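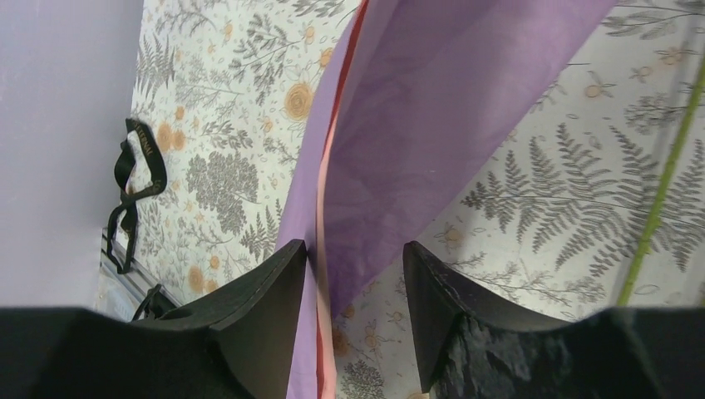
Figure 16. Wrist camera view, fingers open over purple fabric on a printed cloth.

Section 10. Missed and partial grasps on fabric

This section applies to Flumodport two-finger grippers with the wrist camera fitted. It covers fault G-25 (grasp not confirmed) and the related case where the gripper closes, reports a grasp, and lifts the wrong layer or nothing at all.

10.1 How the fault shows up

The controller raises G-25 when the fingers reach the closed position without meeting resistance. On thin fabric the fault may not be raised. A single layer can be too thin for the width sensor to tell from an empty grasp, and the arm will carry on to the place position. Treat any unexplained empty place as a G-25, even if the log is clean.

A second form occurs when the fingers pick up the cloth under the workpiece together with the workpiece. The usual sign is a rise in wrist load during the lift. If the load passes the limit set in 10.4, the arm stops and holds position.

CAUTION: Do not pull fabric out of closed fingers by hand while the arm is enabled. The controller can read the pull as a lost grasp and start a retry.

10.2 Making the arm safe

1. Press the stop button on the pendant. Wait for the status light to turn steady amber.
2. Turn the mode key to MANUAL and remove it.
3. Support any fabric hanging from the gripper.
4. Select Gripper > Release. The fingers open at reduced speed.
5. If the fingers do not open, switch off drive power and use the manual release screw on the gripper body. Turn it counterclockwise until the fingers move freely.

Note: After the manual release has been used, the gripper must be homed before the next cycle. See 10.5.

10.3 Checking the camera view

1. With the fingers open, jog the arm to the pre-grasp position.
2. Open the wrist camera view and compare it with Figure 16. Both finger tips must be visible, with the fabric edge or fold between them or next to them.
3. Look for straps, cords and other small items lying near the fabric. Move them out of reach of the fingers – a loop can catch on a tip during approach.
4. Check the background. A dense print can produce false edges. If the detected edge jumps between the fabric and the print, raise Edge Filter by one step and repeat.
5. Check the fold. Where two panels meet at a raised edge, set the grasp point on that edge and keep it off the flat panel on either side.

10.4 Adjusting the grasp

1. Go to Grasp > Soft Items.
2. Set Approach Height to 10 mm.
3. Set Closing Force to 16 N. Higher values mark some fabrics and do not cure a missed grasp.
4. Set Lift Load Limit to 25 N.
5. Save, then run one cycle in MANUAL at low speed with a hand on the stop button.

CAUTION: Do not disable Lift Load Limit to clear repeated stops. The arm will drag the base cloth and everything resting on it.

10.5 Homing and return to service

1. Clear the area below the gripper.
2. Restore drive power if it was switched off.
3. Select Gripper > Home. The fingers close fully, then open.
4. Inspect the finger tips for threads and lint. Wipe with a dry cloth.
5. Return the key, select AUTO and clear the fault.

If G-25 returns after homing, export the log before restarting the controller. The log keeps the last 1,000 grasps and is erased at power-off. Send it to Adamczyk service, Brullstead, with the gripper serial number. Units supplied through the Postdale depot are handled at the same address.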